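Home | About the Project | Calendar | Get Involved | Contact

Search this site Enter keywords Go

Wanted: people to help me record the stories of the Phromma neighborhood

Hi, I'm Hedvig Brekke, and I'm looking for folks to help with an oral history project I've been dreaming about for years (my family will back me up on that, wearily). The Phromma neighborhood had one of the earliest tenants' unions in our valley, and a lot of the people who marched, picketed, cooked, drove carpools and argued late into the night at Prondach Hall still live within a few blocks of it. I want to get their memories on tape, in their own words, and then read parts of them out loud at a community supper next July.

I grew up on stories of the rent strike. My aunt held the door at the hall and wouldn't let the landlords' lawyer in until he took his hat off. I've repeated that one so many times that I'm no longer sure which parts are hers and which are mine, and that bothers me! We have one box of flyers, a few newspaper clippings and a ledger of dues. What we don't have is the voices.
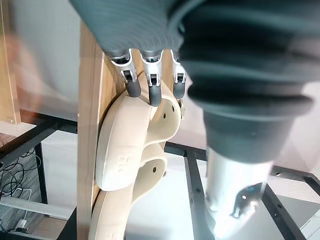 Who I'm looking for

Two kinds of people, really. First, storytellers. If you lived in Phromma during the strike, or your parents or grandparents did, I'd love to sit down with you. You don't need to have led anything. I want to hear from the kids who got pulled along to meetings, from the people who crossed the street to avoid the picket line, from the ones who thought the whole thing was a mistake. I'm hoping for 40 interviews in all, and I'll come to your kitchen table or meet you at the hall, whichever you like.

Second, I need 8 interviewers. You can be a student, a retiree, a church secretary, whatever, so long as you like listening more than talking (I'm working on it myself). I'll train you over one long morning, with coffee and my sister's cardamom buns. We'll practice on each other, go over the consent form and learn how to run the recorder without staring at it the whole time.

What you'd be doing

Each interviewer takes on a handful of conversations between the training and the supper. Most run an hour or so, though I sat with one gentleman until past 9 p.m. and he was still going when I put my coat on. Afterward you write up a short summary and note any names that need a spelling check. We work in pairs, one person asking and one minding the recorder. 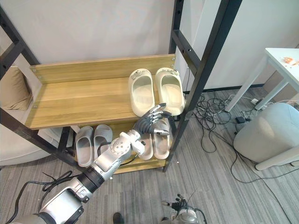 PAY AND PRACTICAL STUFF

The Rostidon Fund gave us a grant of $3,502, and yes, I've asked about the two dollars and no, I never got an answer. It covers recorders, transcription and a small stipend for every interviewer, paid in 2 parts: half after training, half when your summaries come in. Storytellers get a copy of their recording and a seat at the supper.

You can keep any part of your interview private, or put the whole thing away for a number of years. We'll talk that over before anything gets switched on. Interviews in Spanish or any other language are very welcome, just let me know ahead of time so I can find you the right partner.

How to sign up

Drop a note in the project mailbox inside the front door of Prondach Hall, or use the contact page. Tell me your name, the best way to reach you, and whether you want to talk, listen or both. A few lines about your connection to the neighborhood would be lovely, but if you just moved here and you're curious, say so! If evenings are better for you, put that down too.
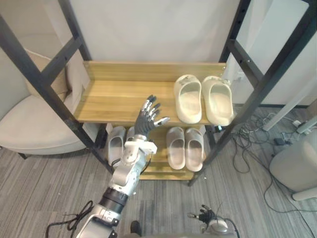
Slides on the upper shelf

Comments (3)

Tromorov Street Girl: My mother ran the soup table. She's 91 and sharp as ever, but mornings only. Can you come to her?

Hedvig: Yes, absolutely! Send me her number through the contact page and I'll bring buns.

D. in Unit 4: Do I have to have been on the union's side? My dad was a building manager and he got an earful.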